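Rakena wood-look floor covering, click planks

Color: light natural
Box contents: 18 planks
Order number: RK 160
Made for: home office, workroom, bedroom, hallway
Delivery from our store in Isport or pick up in Plokisthorpe

Description

The Rakena is our most sold floor for rooms where people sit and work. It has a wood pattern on the top side, with lines and small knots like in a real board, and a clear wear layer over it. The planks click together on the long side first and then on the short side. You do not need glue, and you can take the floor up again when you move to another house.

Many customers ask us if a floor with a wood pattern can go into a room with an office chair. Yes, it can. We recommend that you look at the wheels of the chair before you lay the floor. Hard wheels, which are usually of one color, are made for carpet. Soft wheels, which usually have a ring of another color on the outside, are made for smooth floors. If your chair has the hard kind, we have a set of five soft wheels in the shop under Accessories. They fit most chairs with a round pin. Please measure the pin first, we cannot take back wheels that have been pressed in.

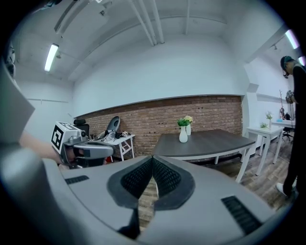 For the furniture in a workroom, the legs are more important than the top. A straight leg with a flat foot is simple: one round felt pad under each foot, and you are ready. Legs that stand at an angle or cross each other, as on the white table near the wall, often touch the floor only with an edge or a corner. A round pad will come off from such a foot after a short time. Take the felt sheet and cut a strip which is a little longer than the foot, then press it on from below and fold the rest up at the side. A black office chair with a headrest, like the one beside that table, can get heavy at the back when you lean, so a chair mat is also a good idea if you sit for the whole day in the same place. Choose a mat without spikes, the spiked ones are for carpet.

The Rakena is also easy to live with when the room is used for many things. Tools, cables and boxes can stand on it, but please lift them and do not push them. Small stones under a box make more scratches than the box.

Before you start

Leave the closed boxes lying flat for two days in the room where the floor will be. The planks need to take the temperature of the room. Do not stand the boxes against the wall, the planks can bend.

The floor under the Rakena must be dry, clean and flat. Old carpet has to go out. Old tiles can stay if they are firm and the joints are filled. On concrete you need the Avmont underlay with the film side up. On a wooden floor, use the Avmont without film.

Mix planks from three or four boxes while you lay. The pattern repeats, and two equal planks side by side are easy to see in a room with much light.

Laying

Start in the left corner of the longest wall. Keep a gap of one finger to all walls, to the heating pipes and to the door frame. The gap will be covered by the skirting board later. Hold the long side of the new plank at a small angle, push it into the plank before and let it down. Then close the short side with the tapping block. Do not hit the plank directly with a hammer.

The joints of two rows next to each other should never be in one line. Use the piece that is left from the last row to begin the next one, if it is long enough.

You can walk on the floor at once. Furniture with much weight, for example a full bookshelf, should wait until the next day.

Cleaning

A soft broom or a vacuum cleaner with a brush is enough for the week. For wet cleaning take a cloth that is well pressed out, and warm water with a small cap of Rakena cleaner. One bottle of 1000 ml lasts a long time. Do not use a steam cleaner, wax or a hard sponge. Coffee, ink and oil should be taken away soon. Black lines from shoes go off with a white eraser.

Customer review

"I ordered the Rakena in November for the small room where I have my desk. My brother helped with the first rows, then I did the rest alone. The corner by the door was difficult and I needed one extra plank. The color is a little lighter than on my screen, so I am glad that I asked for the sample first. I changed the wheels on my chair like the shop told me."
Peninah Kariuki

Answer from the shop: Thank you for the review. We always advise to order one box more than you calculated. Closed boxes can be returned.

Delivery and returns

Orders over 49 euros are sent free of charge. Samples come by letter post, one sample per color. Large orders come on a pallet to the edge of the street, the driver does not carry the boxes into the house. Please check the corners of the boxes before you sign, and write any damage on the paper of the driver.

Closed boxes can come back to Isport or Plokisthorpe with the receipt. Cut or laid planks cannot be returned.

Goes well with

Avmont underlay, with or without film
Rakena skirting board, white or wood pattern
Felt sheet, self-adhesive, gray
Soft chair wheels, set of five
Laying set with tapping block, pull bar and wedges

Page last changed: 24 January 2019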